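Home sorting assistants - jewellery and small personal items
Iritz House Contents, Banstead

We are looking for two part-time assistants to join our house contents team. Iritz sorts, lists and packs belongings for people who are moving to a smaller home or clearing one for a relative. Most of the work takes place in clients' own bedrooms and living rooms, on whatever table there is.

You would be working on the small things: necklaces, rings, watches, beads, spare buttons and foreign coins. These are put into shallow open boxes first, then separated, listed and bagged. Last year the team listed 3,000 pieces, and a good part of the time went on chains. A silver chain in a heap has to be laid out and worked loose by hand before it can be listed, and it must not be pulled.

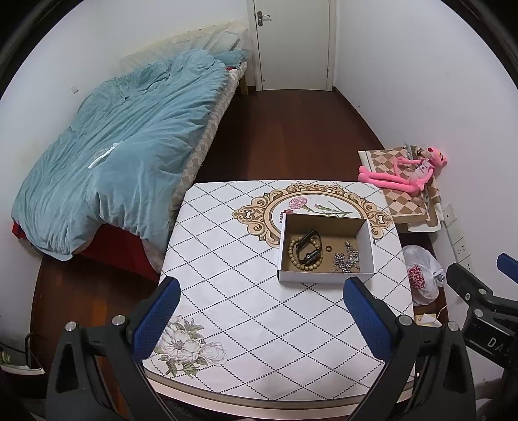
What the job involves

Setting up on a table with the cloth left on, so that small pieces don't roll
Keeping bracelets and watches apart from fine chain
Bagging rings singly, with a numbered slip
Writing a plain description of each item - no guesses at value or metal
Going through the list with the client before anything leaves the room

Hours and pay

Two mornings a week, one of them always Wednesday. Each session is 5 hours with a paid break. Travel between clients is paid. Rates are on the application form.

What we ask for

Good close eyesight (glasses are fine), steady hands and clear handwriting. You do not need to have worked with jewellery before. A background check is carried out before you start.

To apply, ask for a form from Araba Korletey at the Banstead office. Applications close at the end of November.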